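Search the help pages Search Clear

Fabric dye patchy on banner for street art walk, please advise

Posted in Textiles and Dyeing
January, by Mastell

Hello everybody. I am preparing a fabric banner for the art walk in our village and I have a problem with the colour. It is a cotton sheet, bought new, and I cut it in two long pieces. I coloured the first piece with blue powder dye in a big bucket, and I followed the paper from the packet, with salt and hot water. The result is not even. In the middle it is good, but near the folds there are pale clouds, and one corner has nearly no colour.

I must have both pieces ready for the opening evening. The stall is 10 minutes on foot from my home and the banner will hang between two posts, so people will see it from both sides. I paint the letters afterwards with white fabric paint. 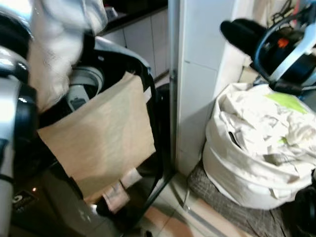

My second piece is not dyed yet and I want to do this one better. I have read on one page that the bucket is fine, and on another page that the bucket is the whole problem. At home I have a top-loading washing machine, the grey kind with a black lid, and a white cloth like mine would go in through the top without much folding. Is it safe to dye in such a machine? I am afraid that the next shirts become blue. And can I save the first piece, or must I buy a new sheet? The dry piece weighs 930 grams, if this is useful for the amount of dye.

Thank you for your patience with my English.

Figueiredo
Replied at 10 in the evening

Did you wash it before? New cotton has a finish on it from the factory and the dye can't get through. Wash it hot with a bit of soda crystals and no softener, and dye it while it is still damp. Dry cloth grabs the colour wherever it gets wet first.

For the weight, look at the packet. Every make is different, and if it says one packet does half of what you have, then you need two. People try to stretch it and then wonder why the blue is pale.

The machine is OK in my experience. Check the booklet first, some makers don't like it. Afterwards run it empty on hot with detergent, wipe under the lid and round the rim, then wash old towels. I did two tablecloths and a curtain for our craft tent like this and my shirts survived.

Flundo

just paint over it! clouds look nice on a blue banner, everyone will think you meant it. I sold a patchy one for 59 last summer

Wostusix

I agree with the washing first. About the first piece: yes, you can dye it again. Wash it, keep it damp, and put the whole piece in a fresh bath of the same blue. The pale places will come closer to the rest but they may still show a little, so choose a slightly darker shade if your packet comes in one.

If you stay with the bucket, it must be big enough for the cloth to move freely. Stir all the time for the first part, and open the folds with your hands (long gloves!). Mix the powder in a jug of hot water before it goes in, and never pour it directly on the cloth.

One more thing on the letters. Let the banner dry completely and iron it before painting. I use a flat brush for the edges and two thin coats, with a plastic sheet under the fabric. My letters were 70 centimetres high and could be read from the far side of the green.

Last updated: January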